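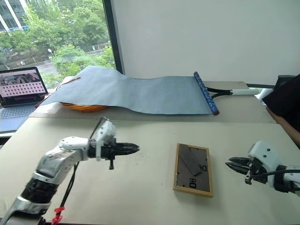
About Nodville Evening School

We teach things people have always meant to learn! Bookbinding, upholstery, pattern cutting, conversational Cantonese, how to sharpen a chisel properly, how to read a balance sheet without feeling ill. This term there are 18 courses on the list, and if you walk down our corridor at eight on a Thursday you will hear most of them going at once (the upholsterers are the loud ones, it's the hammers).

How we started

Mei-kuen Kao began with a single bookbinding class in the upstairs room of the old Kwok stationery shop. She had spent years mending hymn books and ledgers for other people and wanted company while she did it. Seven people signed up. By the second winter the class had outgrown the room, and two of the original seven had asked if they could teach something themselves - one did lampshades, the other did French - and that was how a bookbinding class became a school.

We moved into the Kavden building when the lease above the shop ran out. It used to be a hosiery warehouse, so the floors are strong, the windows are enormous and the radiators have opinions. We love it. The goods lift still works and will take a three-seater sofa, as our upholstery students have shown many times.

What it's like to learn with us

Classes are small, with up to 12 people in a group, and they run for a full term so you have time to get something wrong and have another go. Most of our students arrive straight from work. There's soup in the kitchen from half past five, bread if you're early, and nobody minds if you eat it at your bench as long as you're not in bookbinding, where Mei-kuen will mind very much.

You don't need any experience for anything marked "Start here" in the programme. For the "Carry on" courses we ask you to have a chat with the tutor first, mostly so they can find out what you'd like to make. People bring in all sorts: a grandfather's chair, a box of letters, a wedding dress that needs to become something else. We really enjoy those conversations and they often change what gets taught that term.

We don't give out grades. There is a certificate if your employer wants one, and you can ask for it at the office.

Our tutors

Everyone who teaches here also does the thing for a living, or did until they retired. Tsung-han Lui runs the furniture side and looks after the Vollari Room, our big workshop on the ground floor, where the long benches are. He trained as a chair maker and still takes on repairs during the day, so his classes tend to be full of half-finished examples that you can turn over and poke at. His joint-cutting course is the one people repeat - we have a student on her fourth time round, and her dovetails are now better than some of ours!

Our language tutors share the top floor, along with the bookkeeping class and the library. The library holds 1237 books at the last count, nearly all of them given by past students. You can borrow three at a time, and yes, the sewing patterns count as books.

Paying for a course

Fees are the same for every course, whatever the subject, and they cover the use of tools and machines. Materials are extra in the craft classes and your tutor will send you a list before the first evening. You can spread the cost over the term. We also keep free places on every course for people who are out of work or caring for someone at home. Tick the box on the form and we'll do the rest, without asking you to explain yourself.

Coming to see us

The April open evening is the best time to look round, with all the rooms open and the tutors at their benches. Otherwise, ring the bell on the side door any weekday after four. Someone will come down and show you about, and if it's past half five they'll probably offer you soup.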